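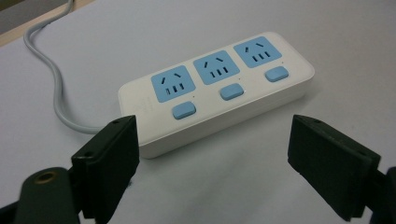
02/02/2024

Budget stuff, before I forget what we settled on. We have 3000 left for the bench through the end of March, and that has to cover grippers, spares and whatever we end up needing for power. I'd love to blow it all on arms (obviously!) but no.

Grippers first. The Tindier quote came back and it's fine, a bit higher than last time, and they'll only hold the price until March. I want two more of the hand-held ones so we can run three people at once and stop passing one back and forth all afternoon. Viton is cheaper per unit but the finger pads are sold separately, and once I added those in plus shipping the gap got pretty small. I'm leaning Tindier. If anyone feels strongly about Viton, write it under this entry and I'll go back over it.

Spares. Finger pads, screws, one extra mounting bracket per gripper. We always skip the bracket and then wait 11 days for one to show up, so this time it goes on the same order. I put a line in the sheet for it, please don't delete it to make room for something shinier!

Power is where I got a little carried away. I started listing what each station plugs in — charger, laptop, light, the hub — and that's already four plugs, so a strip with three outlets won't do it for a full station. It's plenty for a charging corner, though. I like having a switch for each outlet too, so I'd look for that again on the bigger ones. Need to check cord length before ordering, and measure from the wall this time and not from the table leg. Also need to ask whether the bench circuit is happy with everything on at once. I don't know the answer and I don't want to guess.

Rewi has a rack mount unit that would tidy everything up, but it eats nearly a third of the money, so it's parked. Maybe next round.

The Cetach task list asks for pressing switches, plugging and unplugging, and moving a strip by its cord. For that we want a few different strips anyway, different colors and button shapes, and those are cheap enough to come out of the supplies line. I'll keep them out of the equipment total so the two don't get mixed up again.

To do: confirm the Tindier price in writing, get the cord measurement, move the Rewi line to the wish list tab. Still no idea what shipping on the brackets will be.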